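Household chore robots

Household chore robots are machines meant to cook, tidy and fold in ordinary homes, a job long described as five years away. As of March, the Rindano survey of 30 research kitchens listed none that would be left alone with breakfast.

The difficulty is mostly clutter. A factory arm may put the same bolt in the same hole 2,000 times a shift. A kitchen counter offers canisters, lids, cords and a toaster, and the people who live with them put them back somewhere else.

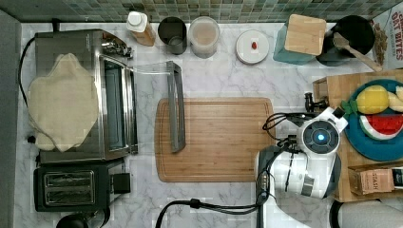 A robotic arm at a kitchen counter with a toaster oven, canisters and toy fruit.

Toy food is common in trials, as it does not bruise or complain. Vemico, an early developer, reported good results with plastic lemons and has been quieter on the subject of real ones.

Handles and grasping

Boxes and drawers are a standard test. A bar handle gives two fingers something to close on, provided they arrive at the right angle. The Petchrat trial allowed 200 attempts per handle, a degree of patience seldom found in homes. Dark, shiny bars are a known nuisance for depth cameras, which can mistake a highlight for a gap.
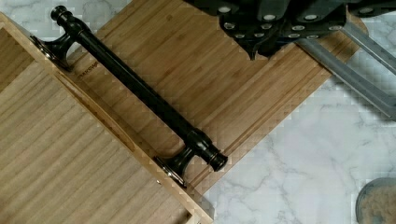 Wooden box with a black pull handle on a bamboo cutting board; gripper at upper right.

Shop-floor work

Progress is faster where the floor is flat and the stock is labeled. The Pekari picking cell is in daily use at 5 warehouses, with a person on hand for the bags.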